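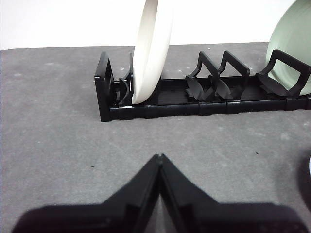
Gripper won't reopen after a plate drop (dish rack cell)

2 min read

We use cookies to remember your login. Accept | Settings

zghumman
Fault 109 again at the Urneck bench. The arm puts a plate in the rack, backs off, closes its fingers and then ignores the open command. It has run 3,000 cycles since the last service. Power cycling clears it until the next plate.

pruslow_tech
Sounds like grit in the finger slide. Strip it and clean it.

zghumman
Did that in February. Same fault two shifts later.

Değirmenci_E
I'd leave the slide alone. Check the cable at the wrist. Ours read fine on the bench and dropped out with the wrist bent past 55 degrees.

pruslow_tech
A bad cable would give you a comms fault as well. Still say slide.

Değirmenci_E
Not on the older Pettigrew controller, it only logs 109.

zghumman
Bent the wrist by hand with the motors off and the signal went. New cable ordered.

Comments (2)

Fusalstead: Isolate the power before you reach in, please. Ours opened on restart and caught a knuckle.

mags_t: Which cable did you order?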